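Can a machine put the dishes away yet?

27 Mar 2026

Short answer: some of them, slowly, on a good day. I have been keeping a log of chore trials since October, and the mug task remains the one I trust most as a measure. It needs a grasp on a curved body, a rotation to bring the handle around, and an insertion over a peg with only modest clearance. Folding towels looks harder on video and tolerates far more error.
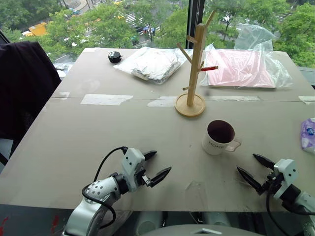

Over 143 attempts at hanging a single mug, the failures fell mostly into one group. The grasp held, the approach was fine, and the handle met the tip of the peg instead of passing over it. Clear plastic nearby also degrades the depth estimate, and kitchens are full of clear plastic.

Grakis claims its controller handles this by feel. I tried release 3 and saw fewer hard collisions, at the cost of cycle time. Stillell's planner is quicker and gives up sooner.

A person does the job in a couple of seconds while talking. For now I would pay for a machine that wipes counters. Next on the list is cutlery sorting, with two arms and a shallow drawer.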